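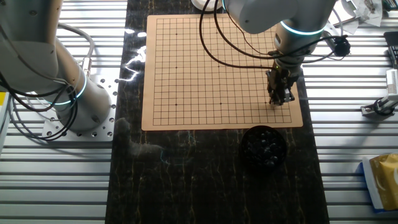
Go Program to Expand to Eight Branch Libraries

The Skidska Library District will offer its beginner Go program at all 8 branches starting in June. The program opened three years ago at the Filali Street branch and has been led from the start by Dalia Bennani, Adult Services Librarian.

Ms. Bennani said the first sessions were planned for retired residents. "We set out chairs for older adults, and by the second month we had high school students asking for the same tables," she said. "We changed the hours to suit both groups."

New players begin on smaller boards and move to the full 19×19 board when they are ready. "A short game lets a person lose, ask why, and play again before closing time," Ms. Bennani said. Instruction is given in English and Spanish – other languages may be added on request.

The expansion is funded by a grant of $2,000 from the Wurkero Fund. Rachid Salem, Director of Branch Services, said the money will pay for sets and printed guides. "Staff time comes out of the regular budget," he said. "We were clear with the board of trustees on that point."

Sessions are free, and a library card is not required. Registration opens at each branch desk in May.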